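Review: Pimgate, a mailing tool for small election campaigns
By Yamuna Devadiga
Friday, January 20, 2023

Last July I helped Joni Saarela with his campaign for the town council in Hiebert. We had 300 names of supporters in three spreadsheets, and every one of them was written in a different way. A friend from the county office recommended Pimgate, so we paid for two months and used it until election day.

The import was better than I expected. It found the double addresses and asked me which one to keep. It did not find people who moved away, but I think no program can do this without help. You can also mark who wants a yard sign and who wants only letters, and this we used every day.

The letter editor is the weak part. Our letter about the bus line to Kinier was one page on my screen and two pages from the printer, and the disclosure line with the name of the campaign went alone on the second page. I wrote to support on a Monday and the answer came after four days - polite, but too late for us. In the end I made the text in my usual word processor and took only the addresses from Pimgate.

The price is fair for a council race. The basic plan has a limit of 1,000 contacts, and you can add users without paying more. Before this I tried Meltar, which has nicer reports, but it wants a contract for a full year. For a candidate who has a campaign of one summer, this makes no sense.

What I miss most is a simple list of who already answered. We kept this on paper.

I would use it again for addresses and for door-to-door lists, not for writing. If your race is bigger than a town, please test the export first, it was slow already with our small file.

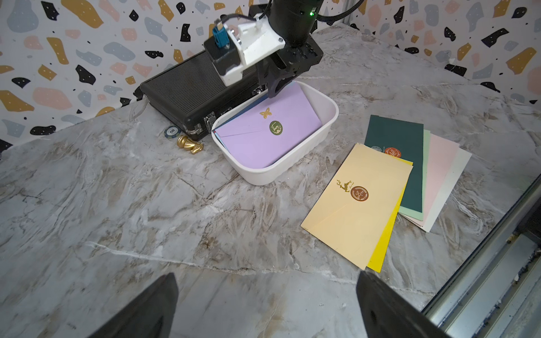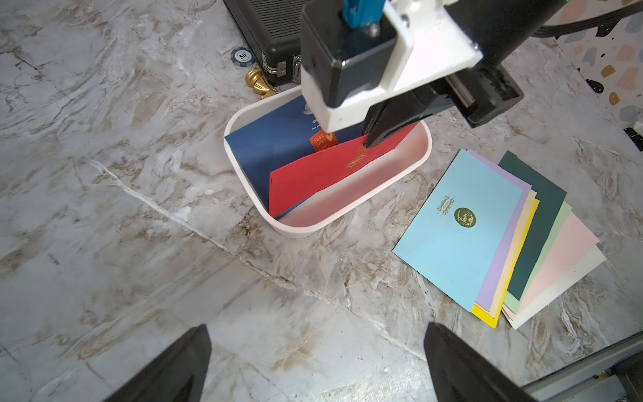
Marble-patterned tabletop; in the second picture, a red and a navy envelope in a white tray.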